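# Two Arms and a Folding Table: Automation at the Odgate Laundry

Student report, Work and Technology course
Anayeli Cisneros and Nicanor Serrano

## 1. What we looked at

Odgate is a contract laundry that handles bedding for small hotels and care homes. Washing and drying have been done by machine there for a long time. Sorting, folding and putting pillows back into covers are still done by hand, mostly standing up. Last year the owners asked a supplier, Plaltora, to work out whether a pair of robot arms could take over part of the finishing table. We spent four weeks with the finishing crew and wanted to know what the plan would change for them.

There are seven people on the crew. We interviewed all of them, and also the shift lead, Ms. Espinoza, who writes the rota.

## 2. The work in question

Plaltora tests everything in simulation before it touches the floor at Odgate. The test cell has two arms with grippers, a pillow and a plaid cloth. Soft goods are hard for a machine. A box keeps its shape when you pick it up, but a cloth lands differently every time, and it can hide whatever is under it.
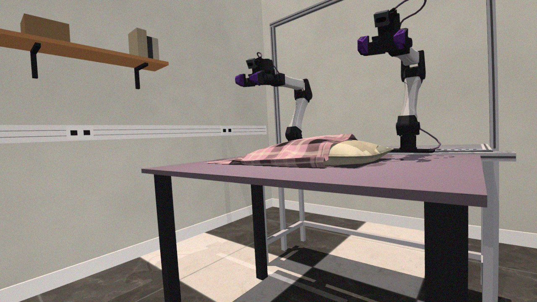 The crew had opinions about this as soon as we asked. One folder told us she finds a corner by feel and only looks at the cloth to check for stains. Another said the pillow is the easy part and the cover is what slows you down. Neither of these points was in the first task list that Plaltora wrote. Both were added after Ms. Espinoza sent our interview notes over.

## 3. What changes for people

The plan does not cut any jobs in the first year. It does change what the jobs are. Three of the crew would move to loading and checking, which means less bending but also less variety. The folders are paid a small bonus for every 100 pieces over the target, and no one could tell us what happens to it if an arm does the folding. We think this should be settled before anything is installed -- it came up in every interview.

Training is the other gap. Drasov, the firm that services the dryers, offered a short course on stopping and restarting the arms. It is planned for the shift lead only. On the evening shift she is often in the loading bay, so the people at the table would have to wait for her.
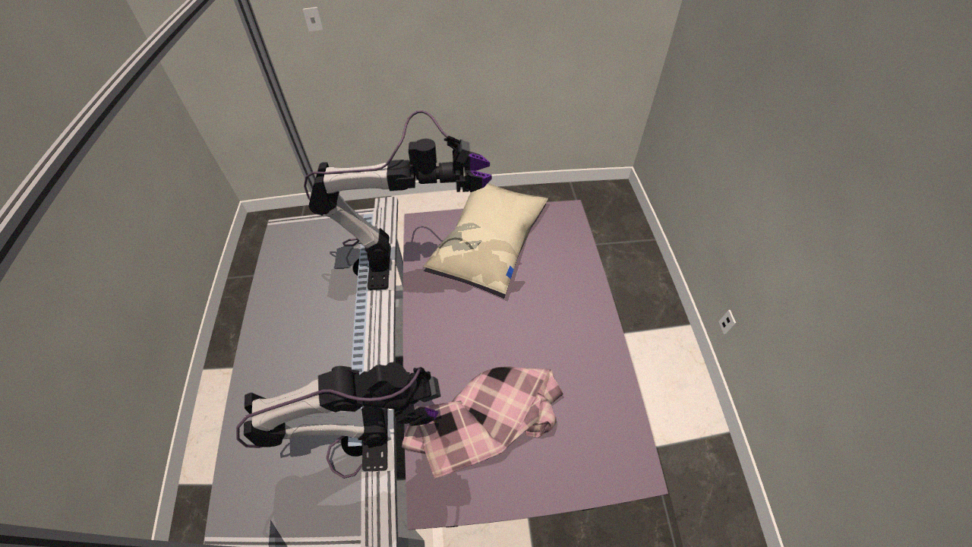 We also asked about space. The folders now stand on both sides of the table and talk across it while they work. With arms at the table, one side would have to be kept clear. Two of the older workers said they would miss the company more than the folding. The supplier had not thought of this as a cost, and we are not sure how to put a number on it either.

## 4. Limits of our work

We did not see the arms working at Odgate and we have no figures on speed or errors. Our interviews were short and some were done during breaks, with the dryers running. Nicanor's aunt used to work at the laundry, so he did not interview anyone who knew her.

## 5. Suggestions

- Put the bonus rule in writing before installation.
- Train at least two people per shift to stop and restart the arms.
- Rotate loading and checking so that no one does only one of them.
- Let the folders try the task list themselves -- they will find what is missing faster than we did.

Ms. Espinoza has a copy of this report and has asked for the interview questions as well, which are in the appendix.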